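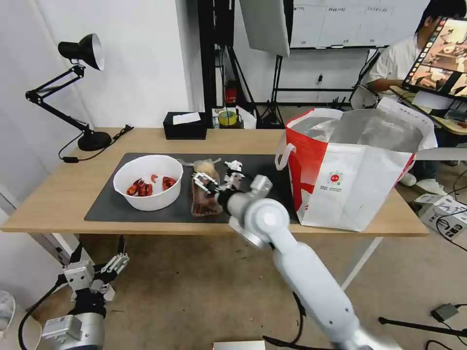 Reheating vacuum-packed braise: in the bag or out of it?

mdufour
Posted 11/24/21
Portions are cooked, chilled and sealed flat. I have been reheating in the bag in a water bath, but the sauce comes out thin and the fat stays separate. Is it better to open the bag cold and use a saucepan? Bags are Liltimix, rated by the maker to 100 C.

kolar_d
Saucepan. The sauce is thin in the bag for the simple reason that no water can leave it. Open cold, lift off the fat, bring the liquid up first and reduce it, then add the meat for the last few minutes.

Ctibor V.
Disagree on opening cold. Set gelatin sticks to the seams and you lose a good spoonful per bag. Warm the sealed bag just until the contents slide, then cut the corner and pour. Reduce after that.

kolar_d
You lose a spoonful if you don't scrape. Warm fat is also harder to remove than a solid layer.

Ctibor V.
Depends on how much fat went in. I trim before sealing, so there is no layer to speak of.

kieuvi
Two things to check before changing the method. How full are the bags, and what is the bath set to? A rating of 100 C is a limit for the film – it says nothing about the seal if the bag touches the bottom of a pot on a burner. Use a rack.

mdufour
Filled to within 2 inches of the seal. Pot on the stove, no rack, low simmer.

kieuvi
That is tight for a flat pack. Leave more headspace and get the rack.

acaputo
What about peppers? I usually put them in with the meat and they go to mush on the second heating.

kolar_d
Keep them out. Chop them, hold them in a bowl in the fridge and stir in at the end. Same for herbs.

mdufour
Tried one bag each way tonight. Opened cold, reduced for 9 minutes: thicker sauce, meat slightly drier at the edges. Ctibor's way was less mess but I had to skim twice. Will repeat with the rack.

Ctibor V.
Drier edges means the meat went in too early.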